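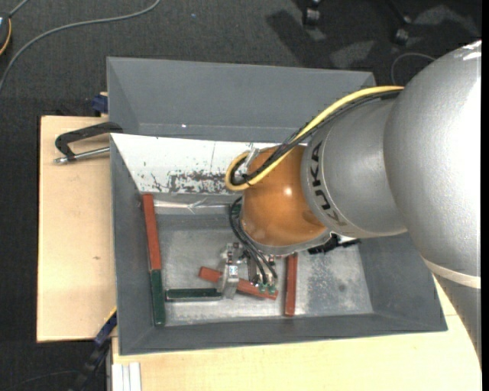 Cinq barres au fond d'un bac gris, sous la pince d'un bras KUKA.

Je reçois depuis la rentrée des messages de mon syndic qui commencent par « Cher Copropriétaire, votre avis compte ». J'habite le même immeuble depuis assez longtemps pour savoir que mon avis n'a jamais compté, même à l'époque où je le donnais debout, en assemblée générale, avec des gestes. Mais enfin la formule est aimable, et je clique. On me demande de noter de un à six ma satisfaction concernant le remplacement d'une ampoule au deuxième sous-sol. Je n'ai pas de cave. J'ai mis quatre.

Pourquoi quatre ? Parce que un me semblait agressif envers l'électricien, et six un peu exalté pour une ampoule. Quelque part, dans un tableau, ce quatre a rejoint d'autres quatre posés par des gens aussi embarrassés que moi, on en a tiré une moyenne, et quelqu'un l'a projetée sur un mur devant des collègues qui auraient préféré déjeuner.

La satisfaction est devenue un impôt en nature. On la prélève à la sortie de la boulangerie, sur un boîtier à visages colorés, entre la monnaie et le pain. On la prélève chez le dentiste, alors que la moitié de votre bouche dort encore. L'autre mardi, j'ai acheté un joint de robinet sur le site de Doletis. Le joint est arrivé, il était rond, il avait un trou au milieu, bref il remplissait son contrat. Deux heures plus tard : « Racontez-nous votre expérience. » Je l'ai racontée. On exigeait au minimum 100 caractères, et je vous mets au défi d'écrire 100 caractères sincères sur un joint. J'ai fini par parler de ma grand-mère, qui avait un robinet elle aussi.

Santino Ulloa, avec qui je partage un palier et une méfiance générale, tient que ces questionnaires ne sont lus par personne. Il en veut pour preuve qu'il a répondu à celui de sa mutuelle en recopiant une recette de blanquette, et qu'on l'a remercié de sa contribution à l'amélioration du service. Je suis moins optimiste que lui. Je crois qu'on les lit, mais en diagonale et en masse, à la manière dont on regarde la mer : on voit bien que ça bouge, on ne s'adresse à aucune vague en particulier.

Il faut dire un mot des chiffres qui en sortent. Osa, qui relève mon compteur d'eau une fois l'an sans que nous nous soyons jamais rencontrés, annonce sur ses factures 93 % de clients satisfaits. Sur une note en bas de page, en caractères que je ne peux lire qu'à la loupe, on apprend que 1203 foyers ont été interrogés. Je ne conteste pas le calcul. Je me demande seulement dans quel état d'esprit se trouve un foyer satisfait de son compteur d'eau. Est-ce qu'il y pense le soir ? Est-ce qu'il en parle aux invités ? Et les sept autres pour cent, que leur a-t-on fait ?

J'ai travaillé jadis dans un bureau où le formulaire n'existait pas. Quand les gens n'étaient pas contents, ils venaient le dire à Mme Ocampo, au guichet, et Mme Ocampo soupirait. C'était un soupir remarquable, long, légèrement descendant, qui reconnaissait votre problème sans engager l'administration. On repartait avec le même dossier incomplet, mais on avait été soupiré par quelqu'un. Je n'idéalise pas : certains jours elle fermait le guichet avant l'heure et l'on se retrouvait à parler à un rideau. Le rideau, au moins, ne réclamait pas de note.

Le plus étrange est ce que l'exercice nous fait, à nous. Je me surprends à évaluer des choses qui ne m'ont rien demandé. Un coucher de soleil, en juin : cinq, un peu long. Les vœux de mon beau-frère : trois, contenu déjà vu. Au restaurant, mes amis ne disent plus que c'était bon, ils disent qu'ils mettraient quatre étoiles et qu'ils en retireraient une pour l'attente. Nous voilà tous inspecteurs, bénévoles et assez sévères.

J'ai bien essayé la grève. Pendant un mois je n'ai rien noté. Les relances sont venues, d'abord tendres (« Vous nous manquez »), puis un rien blessées (« Avez-vous un instant ? »), puis franchement inquiètes. Au troisième rappel du syndic à propos de l'ampoule, j'ai cédé et je suis descendu voir. Elle éclairait. J'ai modifié ma note : cinq.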